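The Yellow Drawers

Lamduan Thepsuriya started at Fimel in May, on the second floor of the Waller building, in the room where the heating didn't work. The job was to drive a robot that did not exist. It existed as sums on a machine somewhere, and what she got was a screen, a hand controller and a list of things to do.

The list came from Wongsuwan, who wrote the tasks. Go to the drawer. Put it back. Start again. Each go was called a take. When a take was good she pressed the left pedal and it was kept, and when it was bad she pressed the right one and it was thrown away. The good ones went into the learner overnight. The learner was called Vaso and she was never told why.

She did 16 takes the first morning and kept two. Her trouble was the gripper. It had no feeling in it at all, so she had to judge everything by eye, and the wood pattern behind it made her lose track of how far off she was. By the end of the week she had learned to watch the white pads and ignore the rest. 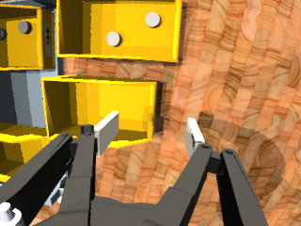 She went home on the bus with her right hand still half closed. Her sister asked what she did all day and she said she opened drawers. Her sister said she could come round and do hers, they stuck.

In the autumn the targets went up. Wongsuwan wanted variety, which meant coming at things from the wrong side, stopping short and having another try. Lamduan found it hard to be clumsy on purpose. Her own mistakes looked like mistakes, but the ones she made to order had a stiffness about them, and she threw most of them away. She kept a tally in the back of a diary. The last entry read 12/26/18, take 2456, kept. The office was shut that day but her pass still worked, and there were no buses, so she had walked in.

She ate a mince pie at the desk. Then she switched to the wide view, put the controller down and let Vaso have a turn. It was allowed 21 tries without her. On the first few it dithered. On the next it went down too fast and she reached for the controller before she remembered that it was no longer connected to anything.

After that it got slower. It came in towards the target, stopped short, drew back a little and came in again from the left. She knew that stop. She did it with her front door key every night.
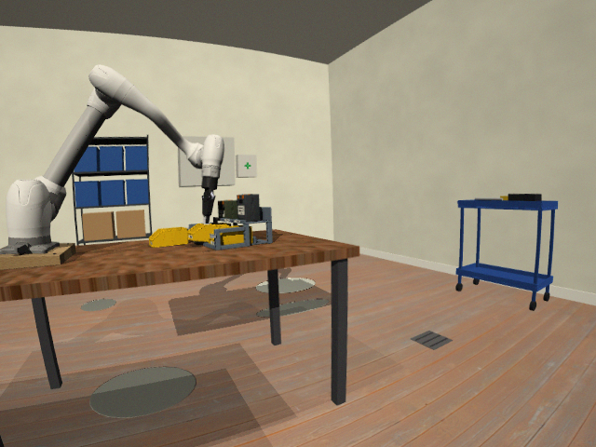

Wongsuwan, on the phone from his mother's kitchen, wanted to know whether it was hesitating, and if so whether she could leave the hesitations out of the next batch, as they cost time and the learner would only copy them.

"They're all like that," she said. "All the ones I kept."

He said to send him the numbers, then, and he would look at them after the holiday. Somebody was running a tap behind him. He asked if the heating was on and she said no.

She wrote down the tries that had worked and the ones that hadn't, saved the file and put her coat on. Vaso had four tries left. She sat down again in her coat to watch them.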